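Permalink structure

In web publishing, the permalink structure of a site is the pattern used to build the permanent address of each page or post. Most content management systems let the site owner choose the pattern from a settings screen, and the choice affects how addresses look to readers, how easily they can be shared, and how much work is needed if the site is later reorganized.

Plain and readable addresses

The oldest pattern, often called plain, identifies each page by a number from the database. A post might have an address ending in ?p=463. Plain addresses work on nearly any server and never change when a title is edited, but they tell the reader nothing about the page.

Readable addresses use words taken from the title, known as the slug. Slugs are normally written in lower case, with hyphens between words. They may stand alone or follow other parts such as a category name or the year and month. News sites have often kept the date in the address, while shops and small business sites usually leave it out.

Server support

Readable addresses depend on the web server passing every request to the publishing software, which then works out which page is meant. On Apache servers this is commonly done with rewrite rules in a file named .htaccess. On nginx the rules go in the main configuration and must be added by someone with access to it. If the rules are missing, the home page usually loads but all other pages return a "not found" error.

Changing an existing structure

Changing the pattern on a live site breaks old links unless redirects are set up. A permanent redirect, status code 301, sends visitors and search engines from the old address to the new one. Redirects may be written as a single rule when old and new addresses follow a regular pattern – or listed one at a time when they do not.

Example of a migration

The clothing resale site Altness moved from plain to readable addresses in September. Its 2065 item pages were covered by one lookup table prepared by Dayana Tamayo, and five older pages were redirected by hand. Category names were left out of the new addresses so that an item could be moved between sections, such as shirts and children's wear, without a further redirect.
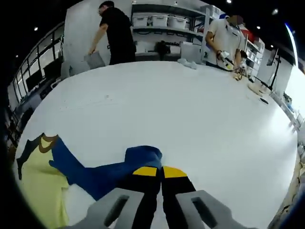

Slug conflicts

Two pages at the same level cannot share a slug. When a second page is given a title already in use, most systems add a number to the end, so that "contact" becomes "contact-2". A deleted page may go on holding its slug until the trash is emptied.

See also

Canonical link
URL redirection
Rewrite engine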